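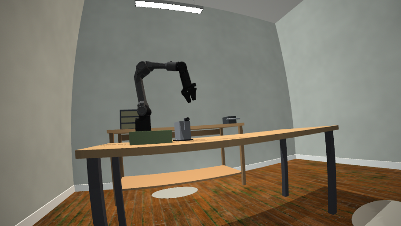
The arm and the gripper in our simulator, with the test table in front.

About Matolia

Matolia is a small software company. We write control and planning software for robot arms, and the tools that engineers need for working with them every day. We do not build or sell any hardware. Our customers have their arms already and come to us when the motion is too slow, too careful, or too hard to change.

The company was started by five engineers who worked before on machine tools in the Jelínek workshop. From this time we keep the habit to write down every change of a parameter, with the name of the person who made it. We still have our office in Plovton, on two floors, and the coffee is on the upper one.

What we make

Our main product is Divovus, a motion planner with its own simulator. The user loads a model of the arm and of the room, sets the start and the goal, and Divovus computes a path which keeps distance from tables, walls and other equipment. The same program code runs in the simulator and on the real controller. When a plan fails, the log tells which joint limit or which collision pair was the problem, so the engineer does not need to guess.

Before each release the planner must pass 298 test tasks. Many of them are simple reaching tasks above a table. Others place the goal close to an obstacle, or ask the wrist to arrive at an uncomfortable angle. If one task fails, the release waits. Our customers know this and sometimes they complain about it.

How we work with customers

A usual project begins with a visit of two days. We look at the robot cell, measure it, and prepare a model of it in the simulator. After this the customer can try new motions on the computer while the production continues. Support is answered by the same people who write the code. Please send us the log file together with your first message, it saves time for both sides.

We also give a course for beginners in motion planning, in English, at our office. The next group starts on 9 May 2023. To register, use the contact form and write "course" in the subject line.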